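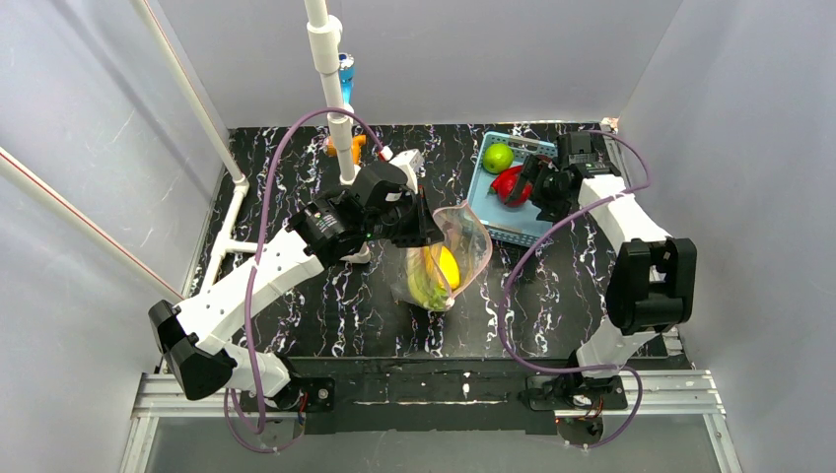 Bench Robots: Rules, Claims and Good Practice
Frequently asked questions

Home > Guidance > Bench robots > FAQ

These are the questions we get most often at Plelard from people who have bought a small pair of robot arms, or are about to. We don't sell arms. We check benches and read paperwork, and a fair amount of what we read doesn't stand up. Last revised in August.

The box says the arms are safe to work beside. Do I need to do anything else?

Yes. A label on an arm tells you something about the arm. It says nothing about what you put in the gripper, how close people lean in, or what happens when the arm meets a fixed wall with a hand in between. A slow, light arm holding a lemon is one thing. The same arm holding a paring knife is another, and no sticker covers both.

Ask the supplier for the limits they tested: speed, force, payload, which parts of the body they had in mind. If they can't tell you, treat the word "safe" as advertising.

Is there one standard I can follow and be done?

No, and be wary of anyone who says so. There are published standards for industrial robots, others for robots that share a space with people, and general rules on machinery, electrical safety and work equipment. Which ones apply depends on where you are, what the arms do and who is using them. Teaching labs, small firms and people with a bench in the garage fall under different duties.

Buying a standard doesn't make you follow it either. We have visited benches where the document was still in its shrink-wrap.

What is the Buvimum mark worth?

It is a voluntary scheme. Members fill in a form about their own equipment and pay a yearly fee, and they may then show the mark. We have read the form. Some of its questions are sensible, particularly the ones about cable routing and stop buttons. Nobody comes to look, though, and a form filled in by the seller should carry the weight of any other form filled in by the seller.

If two products are equal in every other way, choose the one with the mark if you like. We wouldn't pay extra.

Do small arms need a guard or a fence?

Sometimes. Start with a risk assessment and let that decide. Low panels on the open sides of a bench are cheap and do a few useful jobs: they stop fruit and tins rolling on to the floor, they discourage people from reaching in from behind, and they give a plain background for cameras. They are a poor guard against anything thrown or dropped from height, and they don't stop an arm that can reach over them.

A clear panel along the front is better than none. Check how it is fixed. If it wobbles when you press it with a finger, it is decoration.

Remember that a wall also makes a trapping point. Measure the gap between the elbow at full bend and the panel beside it, and do it with the power off.

Where should the stop button go?

Where the person in charge can hit it without looking and without leaning over the bench. One per arm is a bad idea if both arms share the same work area. Pressing stop should stop both.

Test it at the start of every session and write down that you did. We would also like to see what the arms do when it is pressed. Some hold position, some go limp and drop. A limp arm with a bag of shopping in its gripper comes down faster than people expect. Find out which sort you have before you need to know.

Are loose cables a real hazard or just untidy?

Real. A loop of cable standing clear of an arm can snag on the other arm, on a frame, on a sleeve. It can also pull out halfway through a move, and the arm's response to that is worth knowing in advance. The usual answer is "tie everything down", which is wrong too, as a cable tied too short will be strained at the far end of the reach.

Move each joint by hand through its whole range with the power off, watch the slack, and clip the cable at points that don't travel much. Then do it again with both arms near each other in the middle. Most people skip the second part.

Can I use plastic pipe for camera stands and frames?

You can. It is light, easy to cut and easy to change. It also flexes, and push-fit joints work loose over time. Keep uprights out of the swept area of both arms where possible, and if one must hang into the work space, put it in the arm's collision settings and check that the setting is switched on. We have seen it listed and left off.

Mark each joint with a pen line across it. When the two halves of the line no longer meet, the joint has turned.

We only handle fruit, veg and bags. Surely that is harmless?

Mostly harmless to people. There are still a few points people miss.

Thin plastic bags tear, slip and cling to fingers. An operator who sees a bag stuck on a gripper will reach in to free it, nearly always without stopping the arm. That reach is the most likely way to get hurt on a bench like this, and it ought to be written into the rules in plain words: stop, wait for the arm to be still, then reach.

Real food goes off. Juice gets into gripper pads and makes a slippery film. Wipe down after each session and throw bruised items away. Nothing that has been handled on the bench should be eaten, and that includes the apple that looks perfectly fine at four in the afternoon.

Keep drinks and spare bottles off the bench altogether. The back edge counts as the bench.

Does it matter what the work surface looks like?

More than you'd think, for the results at least. A patterned top can confuse a camera or, just as bad, help it in a way that vanishes when you change the table. If you report how well a system does, say what it was doing it on. For safety, what matters is that the surface is flat, fixed and easy to clean, and that the edge of the working area can be seen by the operator.

A supplier says its system packs groceries with 100 per cent success. How should I read that?

With your eyebrows up. Ask how many tries, on which items, and who decided what counted. Does a pepper that lands in the basket after being dropped twice count as a success? Did a person move the bag between tries? Were failed tries left out as "set-up faults"?

Hudimov sent us a summary of 2982 runs for its packing software, and we were pleased to have the number. Then we read the notes. In 368 of those runs an operator had stepped in, and each one had been logged as a success if the item got where it was going. That may be a perfectly decent system. The summary didn't let us tell.

What should a fair test report include?

The number of tries, decided before the first one. Every item used, with enough detail that someone else could buy it. The starting positions and how they were chosen. What the operator was allowed to do. Every stop and the reason for it. Video of failures as well as successes.

Ask for the raw log too. A supplier who has kept one will usually send it. A supplier who hasn't will send a brochure.

Is remote control by a person safer than letting the arms run themselves?

People assume so, and we haven't seen good grounds for it. A human driving two arms at once gets tired and watches one hand more than the other. The arm left parked over the basket is the one that gets bumped. Use the same speed limits in both modes, set breaks, and don't let the driver also be the person who resets the items.

Whichever mode is used, somebody should be able to tell from across the room that the arms are live. A lamp does this well. A paper sign that stays up all year does not.

Do we need written rules for a bench with 2 users?

Yes, and they can fit on one side of paper. We like the Huamán sheet as a starting point. It is short and uses ordinary words. Our main complaint is the line that says operators must "remain alert at all times", which can't be checked and will be quoted at whoever gets hurt. Cross it out and put in something a person can do, such as keeping both hands behind the front panel while the power lamp is on.

How often should bolts and mounts be checked?

The makers' manuals vary and several we've read say only "regularly". For arms bolted to a rail, we check the base fixings weekly in heavy use and after every collision, however slight. Also check the rail's own fixings to the table. People tighten the arm to the rail with great care and forget that the rail can move.

Will following all this make us compliant?

We can't tell you that from a web page, and neither can anyone else. It should make the bench safer and your paperwork more truthful. For your legal duties, speak to the regulator where you are, or to a competent adviser who will come and look at the thing with the power on.

Can Plelard certify our bench?

No. We'll inspect it and write down what we find, including the parts you won't enjoy. You may show the report to whomever you please as long as you show all of it.

Related pages: Stop buttons and what they stop | Reading a test log | Camera mounts | Contact us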